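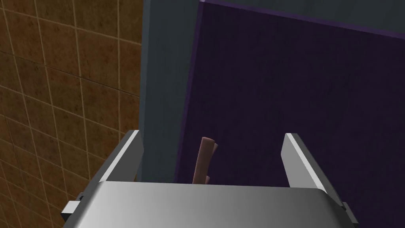
Section 6. Showing the simulator to visitors

6.1 Before the visitors come

This section is for the person who runs the Doltorik simulator on an open day or for a group visit. It assumes that the program is installed and that you can already start a task by yourself (see Section 3).

The demonstration has two parts. In the first part, the robot does a grasping task alone and the visitors watch. In the second part, one visitor at a time takes the hand controller. Plan the first part for every group. The second part is optional, and with a large group it is better to skip it.

Prepare the station as follows:

1. Start the computer and log in with the account "visit". Do not use your own account, as the visitors will see your file names on the big screen.

2. Open Doltorik and choose Tasks, then Rod Grasp. The rod is a slender, mauve-brown object with a rounded top, and it stands mostly upright. Behind it there is a dark purple panel.

3. In the View menu, choose Hand View. The two flat fingers and the upper part of the palm must be visible, with the rod in the gap between them. If you see the robot from the side, you are still in Room View.

4. Set the scene number to 609. The other scenes also work, but the text on the visitor card was written for this one.

5. Connect the second screen and choose Mirror. Check that the menu bar is hidden on the second screen.

6. Run the task 2 times from start to end without visitors.

Note: The first run after start-up is slower than the next ones, because the wall textures are loaded at that time. This is normal. The brown tiles can stay plain for a short moment before their pattern comes.

6.2 The watching part

1. Press Reset. Wait until the status line says "Ready".

2. Tell the group what the task is. One sentence is enough: "The robot must close its fingers on the rod and lift it."

3. Press Step, not Run. The arm moves a small distance and stops. Press Step again until the rod is between the fingers.

4. Stop there and let the visitors look. Many people ask at this point why only the top of the rod can be seen. Explain that the view is from behind and above the hand, so the palm covers the lower part.

5. Press Close. The fingers move together and the contact value appears in the right corner of the control window. For a good grasp it should be near 100.

6. Press Lift. If the rod slips, say so, press Reset and try again. Visitors usually enjoy the second try more than the first.

Caution: Do not change the grip force while the fingers are closed. The program allows it, but the rod can jump out of the hand and pass through the panel. After this the scene must be loaded again, and this takes time in front of a waiting group.

Note: The passage between the walls and the panels is narrow. If the arm touches a wall, the status line turns orange and the arm waits. Press Back one time, then continue with Step.

6.3 The visitor part

1. Change the speed to Slow in the Settings window.

2. Put the step limit at 1,000. When the limit is reached, the scene resets by itself and the controller can go to the next person.

3. Give the controller to the visitor. Show the left stick (forward and back, left and right) and the trigger (open and close). Leave the right stick locked -- it turns the wrist, and a beginner loses the direction very fast.

4. Stay beside the visitor, with one hand near the Reset key.

5. For children, switch on Guide Line. A thin line then shows where the middle of the grasp is.

Caution: The Jarnden hand controller has a short cable. Do not place the visitor chair behind the table.

6.4 Questions that come often

Is it a real robot?
No, it is a simulation. The walls, the rod and the hand are all calculated by the computer.

Can the same program move the real arm?
Yes, with the Flornier link, but this is not allowed during a visit. The link must be switched off in Settings before the doors open.

6.5 After the visit

1. Choose File, then Close Session. Answer No when the program asks to save the visitor runs.

2. Set the speed back to Normal and remove the step limit. In February both were forgotten, and the next user had strange results for a full morning.

3. Write the number of groups in the visit book, and any fault with its time.

4. Clean the controller and put it back in the gray box.

Faults that stop the demonstration should be reported to Ketill Bergmann at the Ondieki office on the same day.

Section last changed: 9 Mar 2026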